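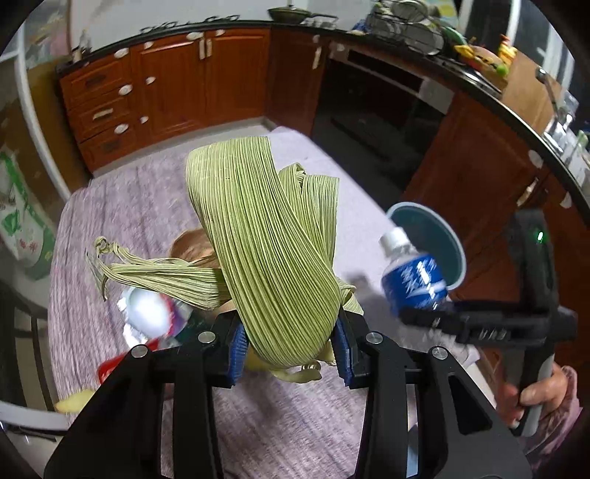 gethin_end replied:
No way do you drop him for one interview. Sixteen goals already and we're not even done with March! Whatever he said to that radio station, he said it after being left on the bench for two games, and any striker worth his wages would be fuming. Play him Saturday or whenever they end up putting this fixture, play him up front, and let him run at that Pralska back line until their legs go.

northbank_lou
Posted March 24, 2006

I love the guy, I have his number on my back, but did you hear the whole thing? He didn't just say he was unhappy. He said the training was "like a holiday camp" and that he'd talked to people at Skoltico. You can't say that the week before the biggest home game of the season and walk straight back into the team. The manager would lose the dressing room by lunchtime.

That said, I am SO ready for this one. I've been looking forward to Pralska coming here since the draw in December.

gethin_end wrote:
He said he'd "spoken to friends" at Skoltico. He played there for two seasons, of course he has friends there. People are hearing what they want to hear.

And the holiday camp line was about preseason. Go listen again, the question was about preseason.

mudflap7
ok I just listened again and gethin is half right. The question starts out about preseason but by the time he gets to holiday camp they've moved on to the winter break. Either way it's dumb timing.

But can we talk about the kid for a minute?? If the big man sits, the kid starts, and I can't wait. Did anyone else go to the reserve game at Plenda? He scored two and hit the post from a mile out, and he never stops chasing. Their keeper was scared to put the ball down. I drove home with the windows open singing and it was freezing.

northbank_lou
I was there! Behind the goal, the end with the bad roof. That second one was gorgeous, he let it run across him and hit it before the defender had turned around. I'd start him even if there'd been no interview at all.

oldturnstile
Steady on. Plenda's reserves are not Pralska. Their center backs will eat him alive on corners, and we gave up 5 goals from set pieces before the winter break with the big man back there heading things away. Who picks up their number 7 at the near post if he's not playing? I'm as excited as anybody but I'd like one of you to answer that.

mudflap7
Our captain picks him up. He did it fine in the away game.

oldturnstile
We lost the away game.

mudflap7
We lost it on a penalty! That was never a penalty!

gethin_end
It was never a penalty. Glad we all agree on something.

Look, here's what I'd do. Two up front, both of them. Big man holds it up, kid runs off him, drop the extra midfielder who's been passing sideways since Christmas anyway. Pralska play a high line and they hate being turned. We'd get at them from the first whistle and the place would be bouncing. When did we last have two forwards worth arguing over? A couple of years ago we were playing a left back up there.

northbank_lou
Ha, I'd forgotten the left back. He scored against Skoltico though, I will hear nothing against the left back.

Two up front is tempting. I still think there has to be some kind of punishment. Bench him, bring him on after an hour, let him score the winner and run the full length of the field to us. He can say sorry that way.

oldturnstile
An hour on the bench I could live with. Still don't like it on corners.

seatbelt_fc
Been reading this whole thread at work and now I can't concentrate. Are the cheap tickets for the east side gone? I've only ever watched from the corner and I want to be in with the noise for this one. Also team kid, start him, I don't care about corners, we'll just score more than they do

mudflap7
There were some left this morning, go to the window by the club shop, the phone line is hopeless. Wear a scarf, it's windy up there. And get in early, the songs start a good while before the teams come out and that's half the fun!

gethin_end
Team both. I'm not moving on this.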